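Forums > Kitchens > Layout and Worktops > Narrow galley, brick one side

akua_d
Mar 15, 2021
Long narrow kitchen, counters down both sides, wood floor between. Winell quoted 2,000 to take the dark red brick back and plaster it. Worth doing, or seal it? 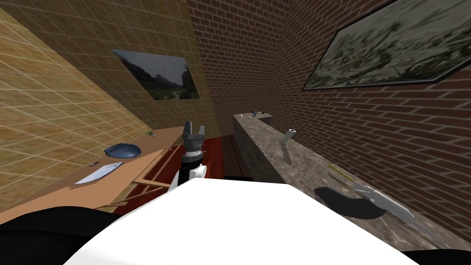
Tan tiles on the left, brick across the middle and right

gladysrios
Seal it. Plaster behind a hob marks just as badly. Two coats of Clenance did mine, and that was before December with the windows shut.

T_Nagano
Disagree. Sealed brick still holds grease in the joints. What worktop are you keeping? Brown with brick gets heavy.

akua_d
Keeping the worktop. It's the brown marble pattern, and I like it.

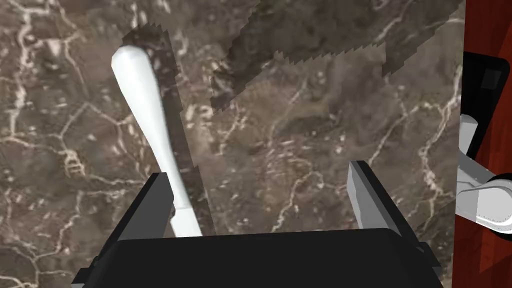 Worktop with a white table knife on it

T_Nagano
Then I'd definitely plaster. Or paint the brick, 300 if you do it yourself.

gladysrios
Painting brick is a one-way job - you won't get it off again. Look at the mortar first. If it's sound, leave it alone.

akua_d
Looks fine to me, but I'm no builder. 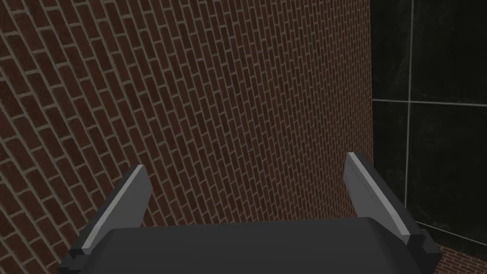 Brick wall, pale joints

getse_s
Can't judge mortar on a screen. Scrape a joint with a key. If it crumbles, repoint before you seal or paint anything.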